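In Defense of the Empty Desk

I cleared my desk in June and I have not shut up about it since, so you may as well have the long version.

The desk is white, it's big, and I bought it secondhand from an office that was closing over on Praltier Street. Cost me 70 dollars plus a sore back. For the first year I treated it the way most of us treat a flat surface, meaning that anything I was holding when I sat down went onto it and stayed there. Mail, chargers, a mug, another mug. A tape measure I use twice a year and somehow saw every single day.

Now, there's a whole school of thought that says a messy desk is the sign of a busy mind, and I used to be its loudest member! I loved telling people I knew where everything was. And I did, kind of, in the sense that I knew which pile to dig through. But I was spending the first part of every morning digging, and by the time I had room for my elbows the coffee was cold and I was cranky.

What changed was dumb. I had to lay out a sewing pattern (a big one, for a coat) and there was no other surface in the apartment wide enough. So everything went into two boxes on the floor. I cut the pattern, and then I just didn't put the stuff back. I'd sit down, work on a thing, and the thing was all there was to look at.

I know what the storage people would like me to do next. The Osmont catalog came in the mail with 66 pages of trays, risers and little drawers, and I read it cover to cover like a novel. But a tray is a pile with a fence around it. I've owned trays. Fill one up and you'll want a second, and there goes your desk again – only now it's tidy-looking, so you feel you can't complain.

My rule is one job on the surface at a time, with whatever that job needs, and it all goes back on the shelf before supper. I break it maybe once a week. The world goes on.
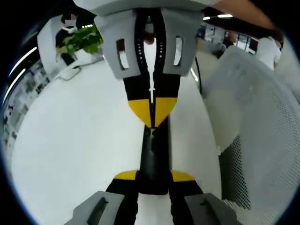 Plenty of white desk, my favorite color of desk.

My sister-in-law thinks a bare desk looks like nobody lives there, and she's got a point about bedrooms and living rooms. Put your seashells on the windowsill, by all means. Hang up 500 postcards if you've got them. I'm only talking about the one surface where you're trying to get something done.

The two boxes are still in the hall closet, by the way. I've gone back for the stapler and the good scissors. The mugs I washed.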